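Hanent Extends Low-Temperature Care Range With Rinse Additive for White Cottons

DASTBRIDGE, July. Hanent, a maker of laundry chemistry for hotels, clinics and rental laundries, today announced the release of Vasiliu, a liquid rinse additive for white cotton and cotton-blend textiles. The product is dosed in the final rinse and is supplied ready to use. It replaces the two-part powder that the company has sold to commercial laundries until now.

Vasiliu is intended for loads washed at low temperature, where detergent residue and hardness salts tend to stay in the fibers. Over repeated cycles these deposits give white goods a gray cast and a stiff hand. The additive lowers the pH of the rinse water and holds calcium and magnesium in solution so that they leave with the drain. It contains no optical brightener, no chlorine and no added fragrance.

Before release, the additive was run at the Marbridge textile service plant for 16 weeks on flat sheets, pillowcases and napkins. Machines were loaded to their normal weight and no changes were made to the wash formula. Samples were pulled from the line after every 20 cycles and checked for whiteness, tensile strength and absorbency. Plant staff reported roughly 15 percent fewer pieces sent back for rewash during the trial. Tensile results were within the plant's existing limits for all three item types.

"Most of our customers have already lowered their wash temperatures," said Efa Prosser, technical manager at Hanent. "The rinse is where the remaining problems show up. We wanted a single liquid that runs through the pumps they already own."

The additive is compatible with peristaltic and diaphragm dosing pumps. Feed lines that have carried chlorine bleach must be flushed with clean water before first use, and the two products must not share a line. Dosing charts for soft, medium and hard water are supplied with each drum and should be checked against a current reading of the site's water.
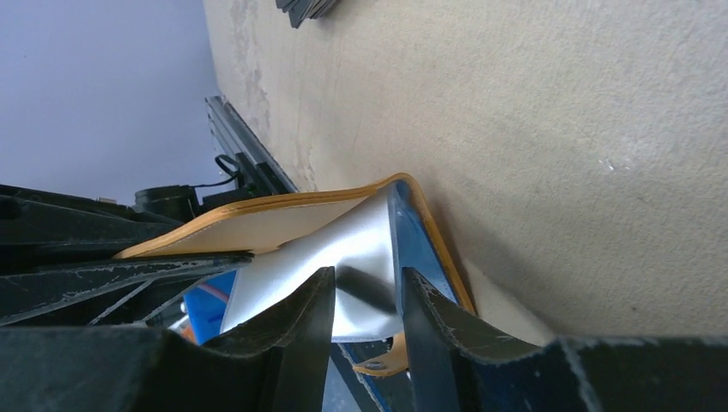

Can the additive be used in the same load as fabric softener?

Softener should be left out of any load treated with Vasiliu, as the two compete for the same rinse step and the softener can reduce absorbency in towels and napkins.

Vasiliu ships in drums and in a smaller container for sites with a single machine. Existing customers may return unopened powder for credit through their usual distributor. Safety data sheets and dosing charts are available on request from the Hanent technical desk in Dastbridge.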